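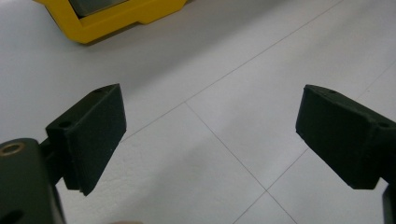 The left finger on our second hand-held gripper stopped closing all the way again this morning, after 23 good grasps. The trigger still pulls through its full travel and the right finger follows it, but the left one hangs up partway and then jumps. I took the pad off, cleaned it and put it back, checking both of the small screw holes along its upper rim, and neither one is stripped. The brass-colored threaded insert on top of the left housing is seated flat too, so I no longer think the mount is pulling loose. I was working over the floor tile with the fingers wide open, and at that opening there is no binding at all. It starts when the gap is nearly closed.

Arlindo Tavares wrote:
> We had the same thing on the Plernel units in January. Ours was
> the linkage pin. It wore a groove in the printed arm and the
> finger would catch on it. Check the pin before you reprint
> anything. Also, does your log show the width reading freeze, or
> does it keep moving while the finger is stuck?

It keeps moving. In log 2458 the width goes smoothly down to zero while the left finger is plainly still open, so any grasp recorded after the fault started has a wrong width. I have marked everything from grasp 24 on as bad and will not upload it to Quintana.

I haven't pulled the pin yet. The arm is the Fedix print, revision 201, and it had a little over 400 cycles on it when the fault first showed up. If there is a groove I will measure it and post the number.

One safety point for anyone who sees this. When the finger lets go it snaps shut hard enough to pinch. Keep your fingertips out of the gap while you test it, and unhook the return spring before you reach in.

Does anyone have a spare steel pin for the Pirkum linkage, or the drawing for it?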